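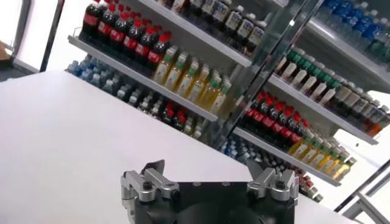

무인매점 음료 진열, 이대로 괜찮은지 의견 좀 주세요
작성자: 선반위의고독
2024년 11월 3일 | 조회 1,842

사무실 건물 1층에 조그만 무인매점을 하고 있습니다. 4월에 열었으니 아직 초보입니다.
유리문 달린 음료 진열장을 이번에 다시 짰는데, 아랫단 왼쪽에 빨간 뚜껑 콜라를 몰아넣고 그 오른쪽에 초록 뚜껑 차를 세웠습니다. 윗단은 흰 뚜껑에 흰색 회색 라벨 붙은 그 색 짙은 음료고요.
제 눈에는 색이 딱딱 나뉘어서 보기 좋은데, 같이 하는 매형은 "신호등이냐" 한마디 하고 가버렸습니다. 노란불은 어디 있냐고 물었더니 차 색깔이 노랗답니다. 할 말이 없더군요.
콜라를 차랑 같은 단에 둬도 되는지, 윗단으로 올려야 하는지 궁금합니다.

댓글

탄산은죄가없다
콜라는 아랫단에 둬도 나갑니다. 지하실에 둬도 나가요. 눈높이 자리는 안 팔리는 애들한테 양보하는 겁니다. 공부 잘하는 애를 굳이 맨 앞줄에 앉힐 필요 없듯이요.

Gromton점주
↳ 반대합니다. 눈높이는 제일 잘 나가는 걸로 채우는 게 기본이에요. 안 팔리는 걸 눈높이에 두면 손님이 안 팔리는 걸 아주 잘 보고 갑니다. 저희는 그렇게 보리음료 100병을 반년 동안 전시했습니다. 입장료라도 받을 걸 그랬어요.

탄산은죄가없다
↳ 그건 보리음료 잘못 같은데요.

Gromton점주
↳ 맛있습니다. 드셔보고 말씀하세요. 아직 남았습니다.

냉장고지기
진열 순서보다 간격이 눈에 들어오네요. 콜라가 너무 다닥다닥 붙어 있습니다. 저렇게 붙여 놓으면 한 병 꺼낼 때 옆 병이 같이 따라 나와요. 손가락 하나 들어갈 틈은 주세요.

선반위의고독
↳ 틈을 주면 줄이 흐트러져서요. 제가 그 꼴을 못 봅니다.

냉장고지기
↳ 손님은 사장님 줄에 관심이 없습니다. 저도 받아들이는 데 오래 걸렸습니다.

미르얌
저는 색으로 나누는 거 찬성이에요! 점심시간에 뛰어 들어오는 사람들은 라벨 안 읽어요, 뚜껑 색만 보고 집어요(제가 그래요). 빨강은 콜라, 초록은 차, 이러면 끝이잖아요. 다만 윗단 흰 뚜껑은 좀 심심하네요. 가격표라도 색 있는 걸로 바꿔보세요.

Ledesma창고
가격표 얘기 나와서 말인데 선반 앞턱에 끼우는 레일 쓰세요. 저는 Taden 거 쓰는데 종이가 안 말립니다. 테이프로 붙이면 떼고 나서 끈적이는 게 남고, 먼지가 거기만 골라서 앉아요.

탄산은죄가없다
↳ Taden은 비싸기만 하고 한여름에 휩니다. Boruso가 낫습니다.

Ledesma창고
↳ 어디에 끼우셨길래 휩니까. 오븐에 끼우셨나요.

탄산은죄가없다
↳ 남향 창가입니다. 비슷합니다.

야간반품러
앞에 있는 흰 테이블은 계속 두실 건가요? 진열장 문 열 때 걸리지만 않으면 저는 두는 쪽입니다. 물건 채울 때 상자 올려놓을 데가 없으면 허리가 먼저 폐업합니다. 그런데 거기에 과자 바구니 같은 거 올리기 시작하면 끝이에요. 2주면 테이블이 사라집니다. 저희 가게 테이블은 지금 어디 있는지 저도 몰라요.

선반위의고독
↳ 매형이 벌써 사탕 통을 올리자고 합니다.

야간반품러
↳ 막으세요.

Gromton점주
다시 왔습니다. 차랑 콜라를 한 단에 둘 거면 적어도 차를 왼쪽으로 보내보세요. 문 손잡이가 어느 쪽인지에 따라 손이 먼저 가는 자리가 다릅니다. 저희는 좌우만 바꿨는데 차가 하루 20병까지 나간 날도 있어요.

냉장고지기
↳ 그날 더웠던 거 아닙니까.

Gromton점주
↳ 덥긴 했습니다.

선반위의고독
의견 감사합니다. 일단 콜라는 아랫단에 그대로 두고 차랑 좌우만 바꿔보겠습니다. 콜라 간격도 벌려보겠습니다. 손가락 하나까지는 무리고 반 개 정도요. 가격표 레일은 Taden이랑 Boruso 하나씩 사서 위아래로 끼워보고 한여름 지나서 글 올리겠습니다.

미르얌
↳ 위아래 색 다르면 그건 괜찮으세요?

선반위의고독
↳ 아. 같은 색으로 사겠습니다.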